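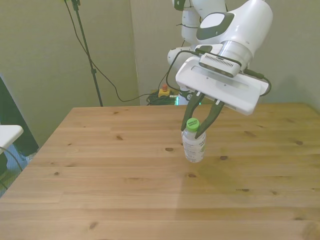
Drinks and Refreshments Assistant (part-time)

Haslinger Meeting Rooms
Posted: 2024-11-22
Hours: 9 per week, spread over three mornings
Contract: permanent, after a trial period
Reference: 481

Haslinger lets out meeting and training rooms by the half day. Each booking includes bottled water, and tea and coffee if the customer has asked for them. We are looking for someone to set out the drinks before the groups arrive, keep the water store in order and clear the rooms afterwards.

The post is in our Poredura building, which has four rooms on two floors. The largest seats 60 people. You would work with Waltraud Hubmann, who runs the bookings desk, and with the two assistants already covering the afternoons.

What the work involves

Reading the room sheet at the start of the shift and loading the trolley to match it.
Putting a small bottle of water at each place, upright, with the label facing the chair.
Checking that caps are sealed. Any bottle with a broken seal goes back to the store and is not put out.
Wiping the tables before and after each booking. The wooden tables are to be wiped along the grain with a damp cloth. Spray cleaner is for the white tables only.
Collecting empties, tipping out what is left and sorting bottles and caps for recycling.
Bringing deliveries from the back door to the store and moving older stock to the front.
Telling the bookings desk when a shelf is down to its last two packs.

What we ask for

You need to be able to lift a full pack of bottles and push a loaded trolley. There is a lift between the floors, but the store itself has two steps. You should be comfortable reading a printed list in English and writing short notes for the next shift. Experience in catering, housekeeping or shop work is useful but we will train someone who has none.

Shifts start at 7 in the morning and the first groups come in at half past eight, so punctuality matters a good deal. Please look at your bus or train times before applying – the car park is for customers until the evening.

What we offer

Pay is on the second step of our house scale and the current rate is given in the application pack. Holiday is worked out in proportion to your hours. We provide an apron, gloves and a locker. Shoes are your own and should be flat and closed at the toe. Tea, coffee and water are free during the shift.

The building closes for two weeks in July, and part of your annual leave has to be taken then. Extra hours sometimes come up when a colleague is away. They are offered first to the morning staff and you are free to turn them down.

How to apply

Ask for the application pack at the bookings desk or by post, quoting the reference number. Return the form with the names of two people we may contact. One should be a past employer or teacher if possible. A CV is welcome but we do not need a covering letter.

Interviews are held in the building with Waltraud Hubmann and Revathi Fernandes and last half an hour. They include a short practical task – laying out one room from a room sheet. If you need any adjustments for the interview, write them in the box on page two of the form.

Questions about the duties can be put to Revathi Fernandes on weekday mornings. Questions about pay and contracts go to Valentin Schwaiger in the office.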